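I met Ronja Ekström in the break room at Skovby, a housekeeping and home-staging company with 30 people on the payroll and, by my count of the mugs on the drying rack, far more coffee drinkers than that. She's been there 17 years. She started out changing beds in rental apartments and now she plans the work for everybody else, which these days includes working out what a machine should do and what a person should.

"People think I must hate it," she told me before I'd even got my notebook open. "My sister thinks so! She sends me articles."

She doesn't hate it. She has complaints (I'll get to those), but the first thing she wanted to talk about was her knees. Skovby brought in two floor machines in April, made by a firm called Dresterar, and they do the long hallways in the apartment buildings. Ronja used to do those hallways herself, back when it was a mop and a bucket with one bad wheel. "I can't get sentimental about a hallway," she said. "Take it. Please."

What changed for the crew was the order of the day more than the amount of work. Before, you did your building top to bottom and went home. Now the machines have to be let in and out of elevators, and somebody has to pick up the doormats first, and the person who used to be finished at two is waiting on a battery at a quarter past. There was a real argument about that in the spring. In the end the waiting got put on the clock as paid time, and the grumbling mostly stopped after that, though Ronja says one building still gets done by hand because the tenants' strollers are everywhere and the machine just gives up.

Then there's the scheduling program, Sokol, which she has stronger feelings about. It sends everyone their route each morning. It's good at driving times and terrible at knowing that Mrs. Somebody on the fourth floor likes to talk. "It gives her 40 minutes like everyone else," Ronja said. "So I go in and I change it. Every week it changes it back, and every week I change it again. We have a relationship, me and Sokol."

I asked whether anyone had lost their job. She took her time with that one. No one was let go, she said, but when two people left for other work last year they weren't replaced, and she thinks it's fair to say that out loud. She also thinks the pay should have moved more than it did. She said this with her boss sitting at the next table, eating a sandwich, and he didn't argue!

The part I'd really come to hear about was the Cerkasska work. That's the project where some of the crew spend part of the week doing ordinary household jobs with hand-held grippers, so that robots can later be taught from the recordings. You tidy, you wipe, you move things from one spot to another, only you do it with plastic fingers in place of your own. Ronja signed up in the first round, mostly out of nosiness.

"The first day I was so bad at it," she said, laughing. "I've carried things my whole life, and suddenly I'm a toddler." 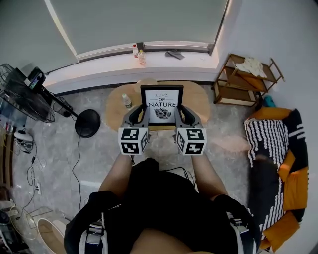
She got better at it, and she got opinions, too. Flat things are fine if you take them by both sides and keep your elbows in. Cloth is awful. Anything with a loose lid she'd like to throw out the window. And you have to go slower than feels natural, which was hard for her after so many years of being quick for a living. "My hands want to go ahead without me," is how she put it.

What she likes is being asked. The project people want to know why she picks a thing up from one side and puts it down a certain way, and she'd never had to put that into words before. She's started explaining it to the new hires as well, and she says they learn faster for it.

Does it bother her, teaching a robot her own trade? "Some days, sure," she said. "I'm 58. If I were 25 I'd be asking a lot more questions, and I tell the young ones to ask them." What she wants is for the crew to have a say in which jobs get handed over first. She has a list. Ovens are at the top, then shower drains, and she'd like it in writing that the windows stay with her, as she's always liked doing windows.

Then her phone buzzed with a route change from Sokol, and she read it, said a word I won't print, and went to find her keys.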